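Section 2: Setting up your fellow profile

Your profile is the page the Dromineck programme shows to mentors, donors and, in time, your mother. Allow yourself an evening in December, before the mentoring round opens.

1. Sign in with the address on your offer letter. The one you made up at school will not work.

2. Choose Profile, then Biography. Write in the third person. It feels odd for two paragraphs and then becomes worryingly pleasant.

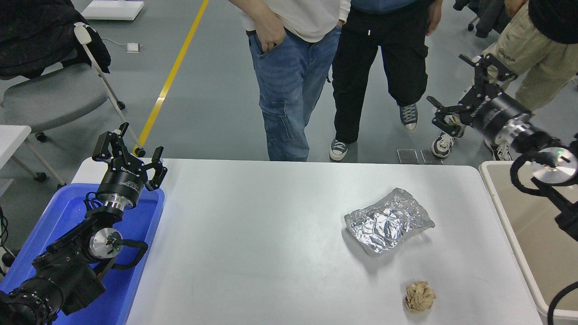

3. Say what you study, what you run and whom it helps. If your project is a channel or a newsletter, give its name in full.

Note: "Passionate" may be used once. The form does not enforce this, but Elfriede Hollenstein reads every entry and she does.

4. Under Interests, pick 2 from the list. Picking more greys out the Save button — it won't tell you why.
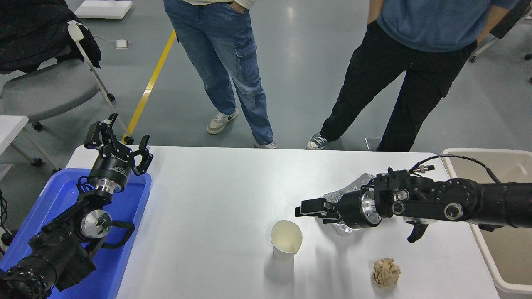 5. Under Mentor, select Prasby for charity work or Wallner for new businesses. If you are torn, select Wallner and mention the charity in your first meeting.

Caution: Changing mentor group later wipes your meeting notes. Copy them somewhere safe first.

6. Press Preview and read the page aloud. Remove any sentence you couldn't say to a friend with a straight face.

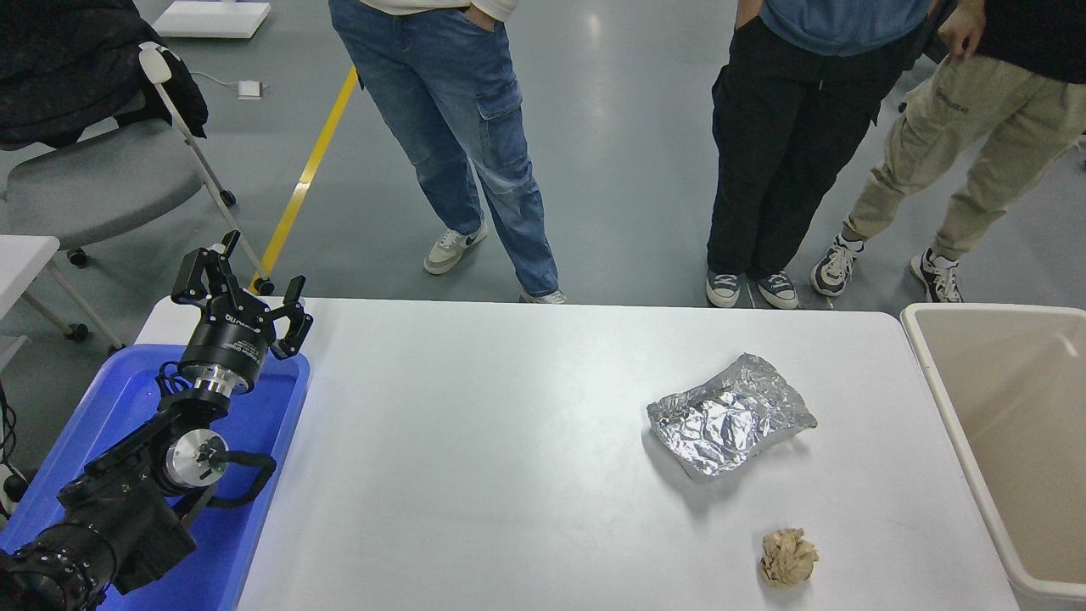
Crumpled foil and a small ball of paper on a white table.

7. Press Submit. Your profile goes to Atoston for approval and stays locked until it comes back, typos included.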